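Bench notebook, Lodville cell
June 23, 2020

Marker-in-cup, two arms, Marar controller. Goal was 30 clean runs before lunch. Got to 19, then the right arm decided it had done enough for the day.

Symptom: right gripper is told to open, the status page says open, the fingers stay shut on the marker. No error in the log. The left arm, which needs the right one to finish before it does anything else, waits very politely forever. First time, I waited too. Nearly 300 seconds, by the log. Not my best diagnostic work.

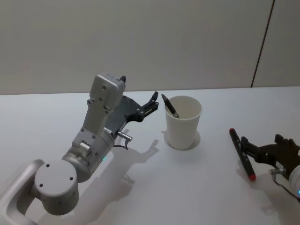
Left gripper open and empty by the cup, right one holding the red-capped marker.

Tried so far:

Restarted the Marar software only. Came back cheerful, same fault on the second run.

Full power cycle, both arms. Good for seven runs, then the same again. So now I have a fault that goes away just long enough for me to write "fixed" in this notebook. Crossed that out.

Swapped the gripper cables left to right. Fault stayed with the right arm, so the cable is off the hook. Swapped them back.

Raised the open timeout from 300 ms to 500 ms. All this did was make it fail more slowly.

Current theory: the status page reports the command it sent and never reads the finger position. Found a note from January about the Boltdale cell doing the same after the Plemasia update. The note ends with "keep an eye on it." Thank you, past us.

Safety bit, and I mean this one. If the status says open and the fingers are shut, the reverse can happen too. Hit the e-stop before reaching in, even for a marker. I did not do this on run 12 and would like to keep the fingers I have.
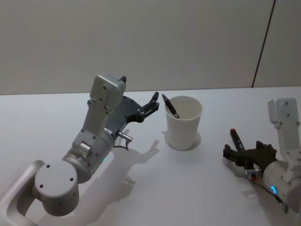 Boltdale wrote back after I sent them the log, saying they had rolled back the Plemasia update on one arm only and the fault hadn't shown up on that arm again, but that they'd never gotten permission to do the other one.

Rolling back the right arm tomorrow, asking permission after. Left arm stays on the new version for comparison. Still need to:
- read finger position straight from the gripper, skip the status page
- put the timeout back to 300
- tape a note on the e-stop box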